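Rumstead project, working meeting
Minutes, December 5, 2020

Taken by Saron Nigatu, who lost the coin toss.

Present: Natnael Gudeta (chair), Saron Nigatu, Ejigu, and Fevo's two annotators, who joined by phone and were audible for most of it.

1. Minutes of the last meeting

Approved, with one correction. Natnael did not say the calibration was "fine." He said it was "fine for now," and would like the record to show the difference.

2. Collection to date

We have 116 usable demonstrations from the hand-held gripper, out of a larger number that Natnael asked me not to write down until we agree on what "usable" means. The working definition is that the fingertips stay in view, the tracking doesn't drop, and the person holding the gripper doesn't stop halfway to answer the door. Ejigu thinks the third condition is too strict. He was reminded that he is the reason for it.

The homes set is going faster than the lab set. The lab has better light and an empty bench, and the policy trained on it does beautifully on an empty bench. Put a second object next to the target and it behaves as though it has never met one, which is accurate.

3. Clutter result

Saron presented. Two policies, same architecture, same number of demonstrations, same training schedule. One saw only lab recordings, the other only recordings from people's counters and tables. Both were then tried on the box task in a room neither had seen, 66 attempts each. The homes policy came out well ahead. The lab policy's favorite failure was closing on the rim of the box and holding on with great conviction.

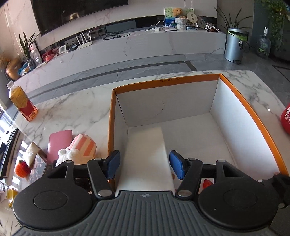 Natnael asked whether the gap comes from the clutter itself or from the fact that home recordings are shot by people who reach from odd angles. Saron said she didn't know. Natnael said that was the paper, then. There was a pause while everyone worked out how much more collecting that meant.

Proposal from Ejigu: record the same counters twice, once as found and once cleared, with the same person holding the gripper at the same height. Agreed in principle. The Fevo annotators asked who would be clearing the counters and putting everything back where it was. Left open.

4. Approach height

Short item that took most of an hour. The current instruction sheet says to start each demonstration with the fingertips open "just above" the box. Collectors have read this in as many ways as there are collectors. Saron wants a number. Natnael wants the variation, on the grounds that a policy raised on one height will only ever know one height. Compromise: the sheet keeps the phrase, and starting height gets logged from the tracking so we can sort by it later. Saron asked that her lack of enthusiasm be minuted. It is.

5. Labels

The annotators reported 8 demonstrations where they disagreed on the moment of contact. Foam is the trouble – it gives a little, and one annotator marks first touch while the other waits for the squeeze. First touch adopted for everything. The older labels will be redone by February.

6. Nuvemau storage

Still full. Ejigu has deleted "some things" and was asked for a list of the things.

7. Actions

Ejigu: the list. Also a draft protocol for cleared and uncleared pairs.
Saron: rerun the clutter comparison with 2 more seeds before anyone mentions it outside this group.
Natnael: write down what "usable" means, in one paragraph, without the word "reasonable."
Fevo: redo contact labels.

8. Any other business

Ejigu asked if the next meeting could be shorter. Discussion of this ran past the end of the booking.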